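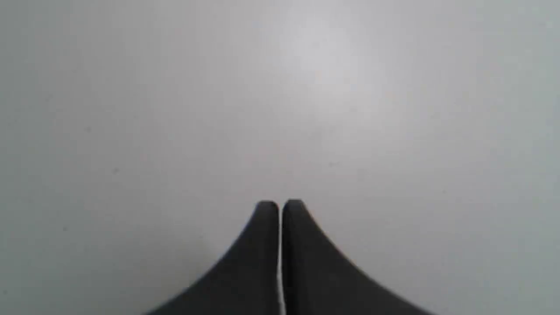
Speaker notes, Midby, 20 July 2018
Counting the displaced: what the Boros figures tell us

Slide 1
Thank Latifa El Ouafi for the invitation. Say where I work (Feker, research desk) and that I was last in Boros in November. The opinions are mine.

Slide 2: The valley before the shelling
Market town with villages on both sides of the river. One road out to the south. Point to the bridge on the map and leave the map up.

Slide 3: Two counts
The district office registered 300 families as displaced. Our own visits found 81 more, mostly staying with relatives in the upper villages. They had not registered and so were not getting food parcels.
Pause here. People will want to write this down.

Slide 4: Why families stay off the list
Registering meant showing papers at a checkpoint. Many had left without papers. Men of fighting age would not go near it. Read the short quote from Magdalini Karagiannis's interview, first paragraph only.

Slide 5: The ceasefire
It was meant to last 42 days. Shelling started again after 7. Both sides blamed each other and I can't settle that tonight. Families who had gone home had to leave a second time, and the district office did not record second moves at all.

Slide 6: How we checked
Each household was visited by two people. Names were compared with the clinic book and the school roll. Charalambos Moschos did the matching. We left out any family we could not find in at least one other record, so our number is probably low.

Slide 7: What we asked for
Registration inside the villages, away from the checkpoint. A separate line for second moves. The first has been agreed in writing. No answer yet on the second.

If short of time, skip slide 6 and go straight to 7.

Questions
Conall Mac Carthaigh is chairing. If asked about prisoners, pass to Kyriaki Kontogiannis. Do not name any of the host villages. Printed copies of the report are on the table by the door.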